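Rimar: a one-sheet folding card book
Craft and Design, final project report

For my project I wanted to make a little book of greeting card designs that could be folded from a single sheet, with pop-up pages and no glue anywhere. I called it Rimar, and I loved working on it!

I started in February with plain copy paper (cheap, and it forgives nearly everything). The first fold pattern was a simple accordion with slits for the pop-ups. It looked great lying flat and sprang open the second I let go, so I added a locking tab at the back. That tab took more tries than the rest of the book put together, but the click when it slides home is so satisfying. 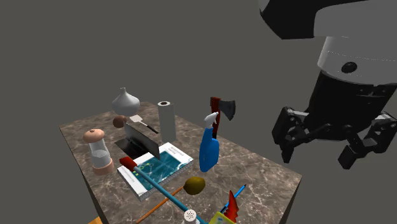

Once the tab held, I moved on to heavier card. I tested 2 kinds, Granudden and Zalton. Granudden takes ink beautifully and the stamped leaves came out really crisp, but it cracked along the folds unless I scored it first. Zalton folds like a dream, though the dark green ink feathered a bit at the edges. I used Zalton for the final book and switched to a pigment ink, and the feathering went away.

For the cover I cut a stencil of overlapping circles and sponged color through it, starting with yellow and working out to a deep teal. I went over the line in one corner and ended up liking it so much that I did the other three to match.

The finished book took me 60 minutes to score, cut and fold, plus drying time for the stamping. Next I want to try a version with a window in every page, and maybe a tiny envelope that folds from the same sheet.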